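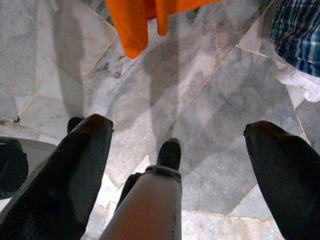 Wrist cam view, arm pointing down, cloths top edge

Three-finger hand vs parallel jaw for cloth pickup

stoncombe_nat
Right, swapped the parallel jaw for the three-finger hand on Monday, view from the wrist cam is up top. Two black fingers either side, pale one in the middle with the rubber tip. Job is picking cloths up off a stone floor, one at a time, drop in a tub. Anyone run both? Cloth keeps sliding out between the black ones when I go in fast. Controller is a Drusero, stock settings.
Natália Barreto

gripfiend34
Parallel jaw all day for flat cloth. Wider pads, less to go wrong. Three fingers is for bottles and fruit.

h_duran
Disagree. Jaw is fine if the cloth is bunched. Flat on a hard floor you're just scraping. With the middle finger you can pin and drag the fabric into a fold, then close the outer two. Did 322 picks that way on a Kumsa arm, dropped 34. Same cloths with the jaw was a lot worse, lost the sheet with the numbers though, sorry

gripfiend34
"lost the sheet" – convenient

h_duran
Ha. Fair. Will rerun it if I get the bench back in April.

mopbucket
Look at the shadow up the middle of that pic. Your arm is shading its own target. My detector went daft on exactly that, kept calling the shadow a grey cloth. And your floor is grey and white with patches all over it, so good luck with the white cloth on the right. Orange one should be easy.

stoncombe_nat
Yes the white one is teh worst. Orange gets found every time, plaid mostly. Hadn't thought about the shadow. Would a ring light help or just glare off the stone?

mopbucket
Glare, if it's polished. Light from the side, low down. Or lock the exposure first, costs nothing.

kelpie_works
Camera question – fingers take up half the lower view. Is that the stock bracket? Grelleck do one that sits further out, I can see past the tips with it. Bit wobbly at speed mind.

stoncombe_nat
Stock bracket yes. Don't mind seeing the fingers, handy for checking they've opened. Wobble would annoy me more.

gripfiend34
Mask the fingers out then and stop worrying about it.

h_duran
Don't mask them!! You want to see the tips when you close. Crop the bottom strip at most. And drop the closing speed, try 1000 on the middle finger before touching the others. Firmware needs to be 3503 or later or it ignores per finger speed.

stoncombe_nat
Ah. Mine's older. Updating now, will do the white cloth again after lunch and post what I get

gripfiend34
Do the jaw as well, same cloths same floor. And keep the sheet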